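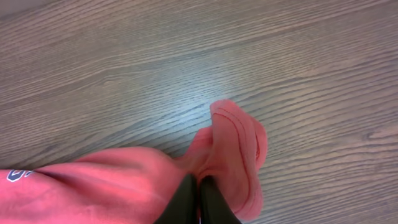

Cameron Niven wrote back after the April draft that the humidity slide comes too early and that people will want the shrinkage numbers first. Order changed. Start with shrinkage.

Slide 2. Cotton knit, residual shrinkage. Define it: change in length after the fabric has left the mill, stated as a percent of the original measure. Lengthwise and widthwise are reported separately. Do not average them.

Slide 3. The Kadach trial. 114 specimens, jersey and fleece, cut from 60 rolls. Benchmarks marked before the first wash, measured flat after conditioning. Mention that the marking pen was changed partway through - the first ink bled.

Slide 4. Drying method. Tumble, line, flat. Read the three column heads aloud, the type is small. Pause for the fleece row. 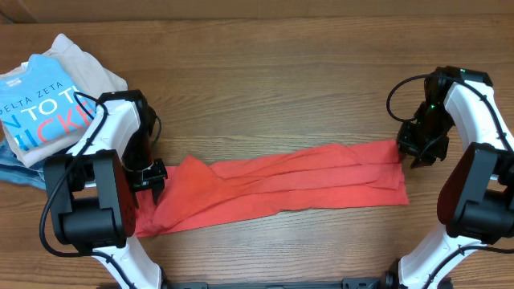
Why condition the specimens before measuring? Cotton takes up moisture from the air and its dimensions shift with it, so two labs at different humidity get two different lengths from the same piece.

Slide 5. Humidity, moved from slide 2. Keep to one minute. The Hiton cabinet log has 347 readings; show the plot only.

Slide 6. Skew. A side seam that walks to the front after washing is a skew problem and will not show in the length figures. Viola Caruso has the seam data if asked - refer questions to her.

Slide 7. Open items. Wool blends not tested. Cowie rolls still to be cut. Leave this one up during questions.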